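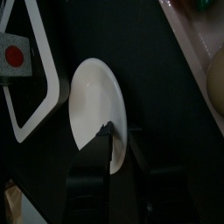

Issue 60, page 14

Getting Gray Marks and Dull Spots Off White Plates

I bought my white plates at the Fonseca outlet store the summer we moved, and for the first couple of years I did nothing to them except eat off them and run the dishwasher. Then one evening my friend Kirsty Birkett came over, held one up to the light over the sink and asked if they were supposed to have pencil lines on them. They were not! I had a whole stack of white plates covered in skinny gray scratches, plus a sort of cloudy film on the backs, and I'd been serving people dinner on them.

So I spent a weekend working out how to clean them properly, and I've done it often enough since then that I have a routine. It's cheap, it's a bit messy, and it works on plain white glazed plates. If yours have a gold or silver band, or any painting on them, please don't do this. Metallic trim comes off under baking soda faster than you'd think (ask me about my aunt's saucers, or better, don't).

What you need

Baking soda
Plain white vinegar
Dish soap
A soft sponge, the kind with no scratchy side
A couple of old cotton dish towels
A small can or bottle of cleanser with oxalic acid in it, only for the stubborn marks
Rubber gloves, if you're using that cleanser
A desk lamp or a flashlight

Step 1: Find the marks

Wash and dry the plate the normal way first. Grease hides a lot. Then tip the plate in front of a lamp and turn it slowly. A glossy glaze throws back a little bright spot where the light hits, and as you turn the plate that spot slides around. Where the glaze is clean and smooth the spot stays sharp. Where there's film it goes fuzzy, and where there's a scratch you'll see a line run through it.

I do this against something dark. I used to do it over my white counter and missed half of what was there. Now I lay down an old black T-shirt and the edges of the plate show up so much better, including the tiny chips on the rim that you can feel with a fingernail. Any plate with a real chip goes in a separate pile. I don't eat off those anymore, they go under flowerpots.

Step 2: Work out which kind of mark it is

Most of the gray lines on white plates aren't cuts in the glaze at all. They're metal that rubbed off your knives and forks and stayed behind. Run a fingernail across one. If you can't feel anything, it's metal, and it will come off. If your nail catches, the glaze itself is scratched, and you can lighten it but you can't make it vanish.

Cloudy film is usually minerals from hard water. It feels faintly chalky when it's dry, and it tends to sit in the shallow part of the plate and around the foot ring on the back.

Brown or yellow stains are mostly tea, coffee or turmeric. If there's a web of fine lines under the stain, that's crazing, and the color has gotten down into it. I leave crazed plates alone.

Step 3: The vinegar soak, for film

Fill a dishpan with warm water and add a good big splash of vinegar – I use one cup to four cups of water. Slide the plates in on edge if they'll fit that way, so the water gets to both sides. Leave them for half an hour. Go do something else, I usually fold laundry badly.

Wipe each one with the sponge when you take it out and rinse. If it still feels chalky, put it back for another half hour. Don't leave them overnight. I did that once and couldn't see any harm, but Elango Sastry at the Bedelham pottery class told me acid isn't great for glaze over long stretches, and he's fired a lot more plates than I have.

Step 4: The baking soda rub, for gray lines

Rinse off all the vinegar before you start this, or you'll get a lot of fizz and not much cleaning.

Put two spoonfuls of baking soda in a saucer and add water a few drops at a time until you have a paste like frosting. Scoop some onto the damp sponge and rub along the line, then in small circles over it. Light pressure, lots of passes. I give each patch 60 seconds or so before I rinse and look again, and the lighter lines are generally gone by then. The ones right in the middle, where everybody cuts their chicken, can take three or four rounds.

Put a folded towel under the plate while you rub. It keeps it from skating around the counter and it saves your wrist.

Step 5: The strong stuff, if you must

For lines that laugh at baking soda, put on the gloves, open a window and use the oxalic cleanser. Follow the label on whichever one you've got, and never mix it with bleach or anything else. I put a little on the wet sponge, rub, leave it for the time it says on the label, and rinse like crazy. Then wash the plate with dish soap and rinse it again.

I did my whole set this way the first time and it was overkill. These days it's maybe one plate in a batch.

Step 6: Dry and check

Dry with a cotton towel right away. Air drying in a rack is what gave me the film in the first place, with our water. Then back to the lamp for another look. Check the rim too, all the way around, as the highlight should run along it in one smooth line.

Keeping them nice

Stack them with something between. I cut up an old flannel sheet into squares, but paper plates work, and so do coffee filters for the smaller sizes. The foot ring on the bottom of a plate is often unglazed and rough, and it will chew up the one underneath every time you pull from the stack.

In the dishwasher, leave a gap so plates don't rattle against each other, and keep pans off that rack. Loose silverware is the worst for gray lines.

Don't let vinegary salads sit on them until morning, and same with tomato sauce.

A couple of questions I got by email

Nadja Zürcher wanted to know if toothpaste works. It does, the plain white kind, but your plates will smell minty and it costs more than baking soda.

Olaia Sotomayor asked about melamine sponges. I've used them on the backs. I wouldn't on the front of a really glossy plate, they can dull it over time.

Next issue I'm doing stained mugs, so send me your worst ones.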